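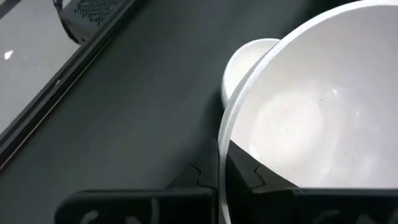
Thin-rimmed bowls are what finally made me rewrite our grasp scoring, and since a few of you asked in the spring how we were getting on with the nesting task, I thought I'd write it up properly, with apologies for the length. The method is simple enough to say in a sentence. We stopped asking the policy for one grasp pose and asked it for a short list of pinch points round the rim, then scored each one by how well the wrist view agreed with the overhead guess once the gripper was close. With a rim that thin, one finger goes down the inner wall and the other stays outside, and the difference between a decent pinch and a hopeless one is a few millimetres that the far camera simply can't judge. White on white is the horrid case, a big bowl with a smaller one tucked up close behind it, where the depth map tends to glue the two rims together. We ran 80 trials with the old scoring and 80 with the new, same bowls, same starting jitter, and the failures on the first pick fell from 12 to 6. I'm calling the new version Erkidel for want of anything better. Very happy to be picked apart on any of this!

– potterybarn_owl

Reply from mk_lathe

Lovely write-up, thank you for bothering. Can I ask what you count as a first-pick failure? We had a long argument in our lab over whether a bowl that gets lifted and then slides round in the fingers is a success. It came up off the table, so the script said yes, but it was never going to nest in anything at that angle.

Reply from potterybarn_owl

Good question and I should have put it in. Failure means the bowl isn't off the table within two tries, or it is off the table but tilted so far that the place step gives up. So your sliding bowl would be a failure for us if it went far enough. I do log the small slides separately but haven't done anything sensible with them yet.

Reply from greaseproof

I'm going to be the grumpy one. 12 down to 6 out of 80 is nice but it is not a lot of events. Put an interval on each of those and they overlap quite happily. I'd believe the direction, I wouldn't believe "halved", and I'd be a bit cross if I saw "halved" in an abstract. Also, were the trials interleaved, or did you do all the old ones and then all the new ones? Fingers wear, people get better at resetting the bowls, somebody changes a light fitting. I've been caught by all of those.

Reply from potterybarn_owl

Not grumpy at all, that's fair. They were done in blocks of ten, old then new then old again, so I'm not too worried about drift, though I admit whoever was resetting always knew which block it was. And no, I won't write "halved". I did type it once in a draft and took it out again, if that earns me anything.

The nesting half is where I'm less sure of myself, so let me say a bit about that too. Once the stack has a couple of bowls in it the target is no longer a nice clean circle, it's a set of rims at different heights, and the bowl standing in front can hide a good part of it.
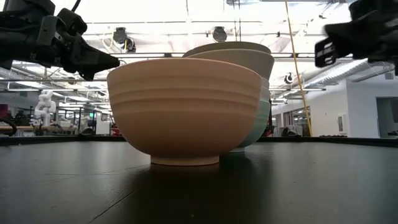 What we do at present is pick the highest rim we can fit an arc to, take that as the target, and let the wrist view correct it on the way down. It works well when the top bowl is sitting level. When it has settled a little to one side, the fitted arc is off and the whole approach comes in off centre, and then the correction has to be larger than it was ever trained for. I've tried feeding in the lower rims as well, on the theory that more arcs must be better, and it made things slightly worse, which annoyed me for most of April. I suspect the colours matter more than I'd like. A pale rim over another pale rim gives a poor edge, and a tan bowl over either of them is no trouble whatever.

Reply from mk_lathe

We had the same with the lower rims! In our case the fitter was happily joining the near side of one bowl to the far side of the next one down and making a beautiful ellipse that didn't belong to anything. Worth drawing the fits over the images for an afternoon, if you haven't. We ended up throwing away any arc that covered less than a third of the circle, and that cured most of it.

Reply from D'Amico_bench2

Slightly different view from me. I'd drop the arc fitting altogether. Two arms, so let one of them touch the stack very gently at the side and take the position from contact, then bring the other bowl in. It's slow, and reviewers will grumble that it's slow, but it doesn't care what colour anything is. We did this with the Tandero wrist sensors and I haven't looked at a rim fit since.

Reply from greaseproof

Touching the stack moves the stack, though. Maybe not much, but if the top bowl is already sitting crooked you've a fair chance of making it worse, and now your measurement is of something that has shifted since.

Reply from D'Amico_bench2

It can shift, yes. With ceramic on ceramic we found it barely did at the forces we use, but I wouldn't promise the same for plastic bowls. Those skate about if you breathe on them. I still say a small known nudge is easier to live with than an ellipse from nowhere.

Reply from skullivov_fan

Is the code for the scoring going up anywhere? I've got the Skullivov baseline running at home on one arm and would love to try the pinch list on it. I only have mugs and a soup plate but I'm keen.

Reply from potterybarn_owl

It will go up once I've taken out the parts that only make sense on our own machines, there are some dreadful hard-coded paths in there. One arm should be fine for the picking half. The soup plate might be hard going, as the scoring rather assumes there is a wall for the inner finger to go down and a wide flat lip would confuse it. Do try it and tell me!

mk_lathe, I drew the fits over the images this afternoon as you suggested and you're quite right, there are ellipses in there that belong to no bowl on the table. I'll put your one-third rule in and run the nesting trials again. D'Amico, I'm tempted by the touching idea as well, but I'd like to do one change at a time or greaseproof will have my head.

Reply from greaseproof

I will. And get somebody who doesn't know the blocks to do the resets this time.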